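Pornell Hand-Held Gripper
Set-up and Service Guide

Section 9. Pad Separation and Dropped Cord

9.1 When to use this section

Use this section if the gripper drops thin items (cord, string, flat cable), if a pad edge has lifted from its finger, or if bits of pad material turn up on the work surface. These faults usually come together. A lifted pad moves under load, the fingers no longer meet flat, and a thin item slides out of the gap.

If the gripper also fails to close fully with nothing between the fingers, do Section 7 (Linkage and Bushings) first. A stiff linkage can look like a pad fault, and new pads won't cure it.

9.2 Stop-use conditions

CAUTION: Stop using the gripper at once if any of these is true.

- A pad can be moved sideways with a fingertip.
- A screw head or bare finger plastic touches the item being gripped.
- A finger rocks on its arm.
- A pad has come off during a lift, even if it was pressed back on and seems to hold.

Torn pad material is a contamination hazard on any bench where food, medical or optical parts are handled. Clear the bench before going on.

9.3 Checking the pads

1. Put the gripper down with the fingers open. Do not hold it by the fingers.

2. Look along the inner face of each finger from the tip toward the arm. The pad should sit flat, with no line of light between pad and finger.

3. Check the upper and lower corners. Separation nearly always starts at a corner and runs along the top edge.

4. Run a dry cotton swab lightly down each edge. If it snags, the edge is fraying.

5. Look for flakes hanging from the bottom of the pad. Do not pull them off. Pulling a flake can lift a strip of sound pad with it.

6. Check both fingers, even if the fault is plain on the first. Pads are replaced in pairs.

Note: Scuffs on the finger body are normal wear and do not affect the grip.

9.4 The cord test

This test shows whether worn pads can still hold a thin item. Use a thin, round cord, knotted into a loose bundle, on a plain white surface. A dark cord makes it easier to see a miss.

1. Lay the bundle flat, clear of the fingers.

2. Open the gripper wide and bring it toward the bundle with the fingers on either side of the strands you mean to pick up.
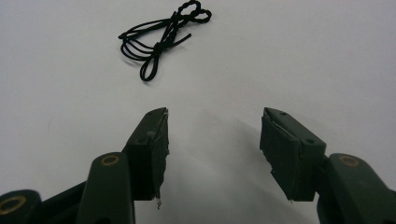 3. Close slowly until the pads touch the cord. Stop there for a moment and look at both pads. If an edge rolls or slides away from its finger, open the gripper and end the test. The pads have failed.

4. Close fully and lift the bundle just clear of the surface. Hold it still, then lower it.

5. Repeat on a single strand, away from the knot. A worn pad will often hold a knot and lose a strand, so a pass on the knot alone does not count.

Record a drop as a failure even if you think the approach was poor. Sointu Ruotsalainen's service notes from January list more than 70 returned units, and the most common entry on the returned cards was "operator error." Most of those units had a lifted pad.

9.5 Replacing the pads

You will need pad set 961, a plastic scraper, lint-free wipes, 400 grit paper and the adhesive supplied with the set.

CAUTION: Do not use a metal blade. A nick in the finger face will start the next tear.

1. Clamp the gripper by its body with the fingers open.

2. Ease the old pad off, starting at the corner that has already lifted.

3. Scrape away the old adhesive, then rub the finger face lightly with the paper and wipe it clean.

4. Apply a thin, even coat of adhesive right up to the corners. Keep it off the screws and the bushings — adhesive in a bushing means a new arm.

5. Set the pad square to the finger and press from the center out.

6. Repeat on the other finger. Leave the gripper open until the adhesive has cured for the time printed on the packet.

7. Repeat the cord test.

9.6 Reporting

Send the old pads with the fault card to Raili Huttunen at Pesonen Service, in a sealed bag. Write on the card which finger failed first and what was being gripped. If a pad came off during a lift, keep the gripper out of use until you have a reply.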